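4.2 Cleaning the Platby Nasal Rinse Bottle

Clean the bottle after every use. Residue left in the cap can carry germs back into the nose.

1. Empty the bottle and take off the cap and tube.
2. Wash all parts in warm water with a drop of dish soap.
3. Rinse for 20 seconds under running water.
4. Stand the parts on a clean surface to air dry.

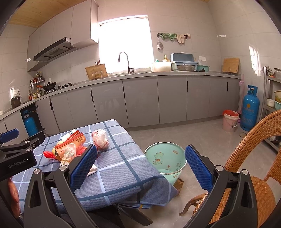
Fig. 4-1. Table with plaid tablecloth.

Note: Do not put the cap in a microwave. The bottle body may be boiled for 4 minutes.

Caution: Never fill the bottle with untreated tap water. Use distilled water, or tap water that has been boiled and cooled. Do not rinse if you have ear pain or a fully blocked nose.

5. Check the tube for cracks. Replace the tube after 100 uses.
6. Do not scrub the inside of the tip. Scratches hold residue. 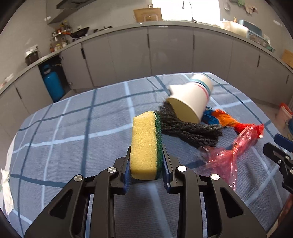 Fig. 4-2. Kitchen sponge with scouring layer.

7. Refit the tube and cap only when all parts are dry. Store with the tip cover on.

For spare tubes, see Section 6.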